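Search this site Search

Cedano Ensemble announces new album of Baroque dances

The Cedano Ensemble will release its second album, Pellstead Dances, on the Maes label in October. The recording brings together 19 pieces for strings and harpsichord, most of them drawn from a manuscript collection copied in 1698 and kept at Brokberg.

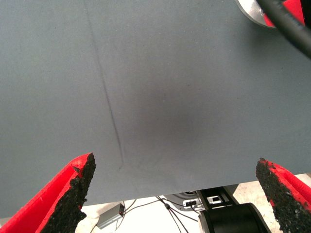
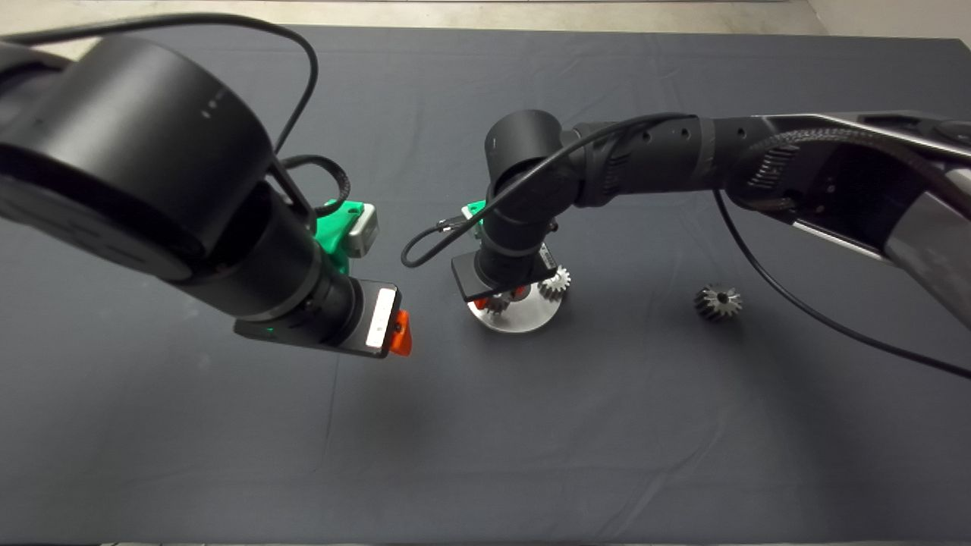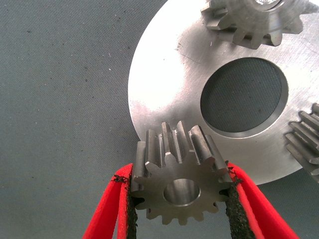

The collection was written out for a household band of modest size, and several of its dances survive in no other source. The ensemble has prepared its own edition, supplying two missing viola parts. Repeats are observed throughout, with ornaments added by the players.

The album will be available on CD and as a download. A launch concert will be held at Pellstead Assembly Rooms at 7.30 pm, with a short talk beforehand. The programme will then be heard in Brokberg, where 40 seats are reserved for students.

Review copies may be requested from the Maes press office.

Related news
Maes autumn releases
Cedano Ensemble: spring concerts
Brokberg organ series continues

Contact | © Maes | Back to top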